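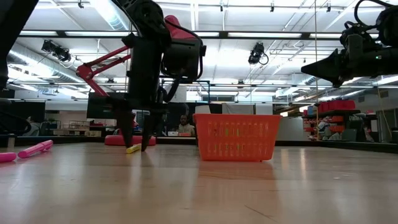 October 2020

Second day at Peltdale with the Skekex kit and I am still buzzing, so this will be long and probably out of order. I meant to write last night and fell asleep with my shoes on.

The kit is the two-arm package, the one I have been reading about since May. I expected to spend the whole visit squinting at a setup screen. We were running by lunch on the first day! The manual is 14 pages, with real drawings, and whoever wrote it had clearly bolted one of these things together. I only got lost at the page about the cables, and I read that one four times.

Today was all markers. Yook wants to know if the pair can handle small loose stuff before they put money down, and markers are a mean test — they roll, they're skinny, and they never lie at the angle you practiced. I love that it's such a dull chore. I could watch an arm line itself up over a yellow marker all afternoon, and in fact I did, and my coffee went cold twice.

The layout we kept coming back to has the lamp at the back and the bins in a column between the arms, so either side can get at them. I moved the bins closer together after the first hour and liked it much better.

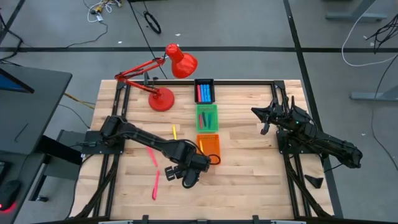
Three bins, the red lamp, and a few markers still out on the wood.

Things I want to remember for the review. The fingers are narrow and pointed, and that is a joy when you're working close to a bin wall. Teaching a move by hand feels natural after maybe ten minutes, like steering a shopping cart with good wheels. The pause button is big and I used it a lot. I was braced for a racket and could talk in a normal voice the whole time.

Gripes, because there are some. The software forgets my speed setting every time I close it, so I've now typed in 600 more often than my own phone number. The cables need a better way of being tied back than the little straps in the box. And the help pages are thin once you get past the basics. I have 6 questions saved up for Skekex and I'll send them in one go so I don't turn into a pest.

Compared with the Lekness set I tried last year, this is so much friendlier. Lekness had me doing math on the first evening. I know people swear by it and I'm sure it earns its keep in a bigger shop, but for a small place that wants to try something on a table this week, I'd go for this one without much agonizing.

Later on I mixed things up and spread more bits across the table, including a little pink ball I'd been saving. I wanted to see how low I could bring the fingers without my nerve going.
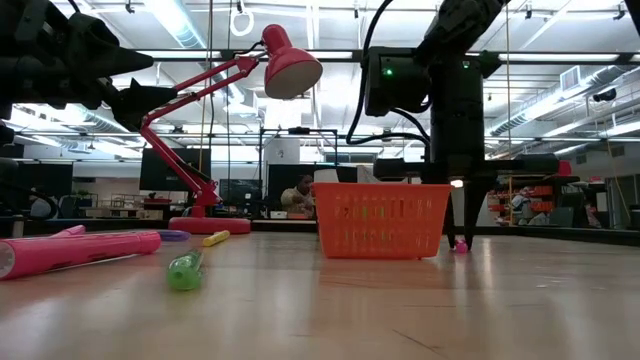 Fingertips right down by the pink ball, orange basket next door.

That close to the table I hold my breath, which is silly when you're the one with the pause button. I want a whole morning on the ball tomorrow, slow speed first, then up to 2 notches faster if I'm feeling brave.

Also need to ask Yook what else they'd want picked up. Caps? Erasers? I'd try paper clips just for fun, though I suspect I know how that goes.

Dinner was noodles at the place by the station. I drew bin layouts on the napkin and have it here in the back of this book. Alarm set early, and I'm bringing my own tape and a bigger thermos.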